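How to Run a Tidy-Up Test on a Robot (and Find Out If It Can Do Your Chores Yet)

Posted Sunday, June 10, 2018

I get asked the same thing at every family dinner. When is one of those arms going to pick up the toys? My sister has two boys and a living room floor you can't cross in socks, so she has a stake in the answer. I've spent a good part of the last year trying to give her a fair one, and the best way I've found is a simple test with blocks and a bin. You can run it on pretty much any pair of arms you can get your hands on, and it will tell you more than a whole afternoon of demo videos.

What you need

Two arms with grippers, or one if that's all you've got. A table. A plastic bin with sides high enough that a block can't just be nudged in. A handful of blocks in different shapes and colors, and please don't make them all cubes! Cubes are the easy ones. Wedges and cylinders are where things get interesting. Foam is kind to the grippers when you crash, and you will crash.

You also need a notebook. I use a spreadsheet now, but my first 13 runs are on the back of an Ikdale parts invoice and I still can't read half of them.

Step 1: Set the table

Put the bin in the middle, long side toward the front, and scatter the blocks around it. Leave a hand's width between them for the first round. Later on you can shove them together and watch the success rate drop like a stone.

Stand one or two things upright. A cylinder on its end is a great test, as the gripper has to come in without knocking it over, and plenty of them do knock it over (mine went off the table so often that I put a towel down).
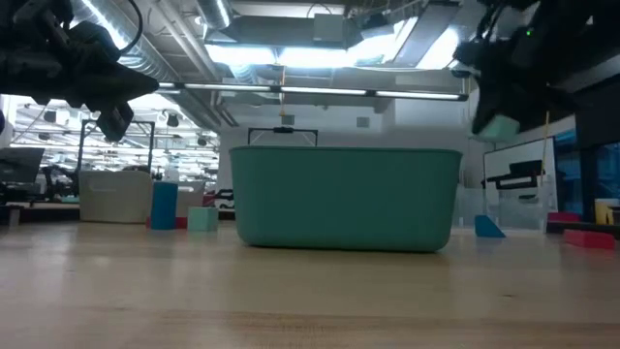 Teal bin in the middle, mint-green block in the right gripper.

Step 2: Drive it by hand first

Before you let any software near the job, do it yourself by remote control. I skipped this the first time and lost a weekend. If you can't get the wedge into the bin with your own eyes and hands in charge, the arm or the gripper is the trouble, and no amount of clever code is going to rescue you.

Go slow. Come down from straight above, close, lift well clear of the bin wall, move over, let go. Then do it again with the next block. Tetsuya Imai, who taught me most of what I know about this, makes new people do it with one eye shut so they learn how badly they judge depth. I hated that exercise and I now make everybody do it.

Write down three things per block: did it get picked up, did it get into the bin, and how long it took. Use a plain kitchen timer. Start it when the arm begins to move and stop it when the fingers open.

Step 3: Get in there and adjust

Your first rounds will be ugly. Fingers close off-center, a block spins out sideways, the wrist ends up at some angle that makes you wince. Stop the arm completely before you reach in - I mean power to the motors off, hand on the stop button, the works - and then check the boring stuff. Are the fingers closing evenly? Is a cable tugging on the wrist?
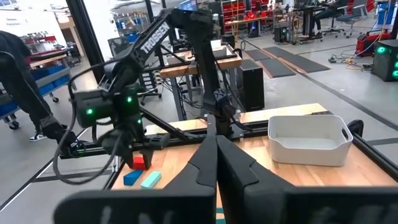
Cables are my number one suspect every time. A loop that's a little too short will pull the wrist around at the far end of its reach, and you'll swear the software has lost its mind. Give it slack, tie it back where it can't catch on anything, and move the arm through its whole range by hand before you turn it on again. I've fixed more "bugs" with a hook-and-loop strap than with a keyboard.

Change one thing at a time, too. I know, I know. But if you swap the finger pads and the speed together you'll never find out which one helped.

Step 4: Let it try alone

Now you hand over. Same table, same blocks, same bin. Run five rounds without touching anything, and no cheating by sliding a block into a better spot. Score it just the way you scored yourself.

Then make it harder. Swap the bin for a different color or a see-through one. Turn off a row of lights. Put the bin on the other side. A system that looked terrific a minute ago can go completely to pieces over a see-through bin, and you want to learn that on a tabletop, well before it's your kitchen and your glassware.

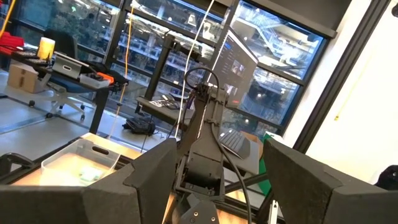
Photo: Plestetti workshop

I keep a running total across all my setups, and as of this week I'm at 1391 attempts with 601 of them run with no human driving. That sounds like a lot until you remember how many socks a family of four goes through.

Step 5: Read your numbers like a grown-up

Split the results by shape. If you only look at the overall score, a pile of easy blocks will hide the one wedge that never made it. Next, split out the slow ones. A block that gets there after four tries still counts, but you wouldn't want to stand and watch it happen with dinner plates.

Also look at who did the cleaning up. Every time you had to pick something off the floor and put it back, mark it down. I call those rescues, and to my mind they matter more than anything else on the sheet. A helper that needs rescuing every few minutes isn't saving you any time.

So, can it do chores yet?

Some of them, sort of, on a good table. Sorting sturdy parts into bins on a shop floor, where everything shows up in the same place all day? I'd say yes, and I'd trust it with a person nearby. Picking up hard toys from a clear floor? Getting there, slowly. Laundry, dishes, the junk drawer? No, and I told my sister so. She took it pretty well, all things considered.

If you want to try the harder version, swap half the blocks for soft stuff like a washcloth or a beanbag and start again from Step 2. I'm planning to do that round in November, once my new finger pads show up from Nakajima, and I'll post the score sheet with it.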